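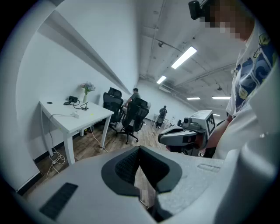

Quick notes from the Stastby open day before I forget it all. Typing this on the train so excuse spelling.

Got there just after 9, parking already full, ended up on the grass by the creek. Muddy. Wear boots if you go next November.

Stastby is the old woollen mill, shut for years, now half workshops and half flats. Main reason I went was the carding room. They run the big carder twice a day, 11 and 2, and you want the 11 because by 2 it's packed with kids. Incredibly loud. Smells of lanolin and hot oil. Obed Nartey ran the demo and let a few of us feed fleece in at the back, merino cross from a place up the valley. Came out the other end like fog.

Dye shed next. Roxana Rusu had indigo going and a eucalyptus pot that gave a really good rust orange, much stronger than anything I've managed at home. She uses leaves off the ground, not fresh, and simmers them for 3 hours. Trying that this weekend. She wouldn't be drawn on the mordant, fair enough.

Upstairs was the yarn sale. Prices up on last year, the 8 ply was $36 a skein which made me put it back, then go back for it. Colour is a grey green, doesn't match anything I own. Idahosa had the stall by the window with the sock yarn, mostly gone by lunch.

Tower tour was 89 steps, narrow, no handrail on the last bit. Skip it if your knees are like mine. View is mostly carpark and the new Nuklow depot but you can see the weir and the old race line quite well, wich I'd never understood from the ground.

Lunch: sausage in bread, onions, and a very good lamington from Bernice Agyeman's table. Coffee queue was terrible. Bring a thermos.

Missed the loom talk completley, wrong building. Ama went and took notes, will post hers when she sends them. Next one is meant to be the autumn open day, entry still a gold coin.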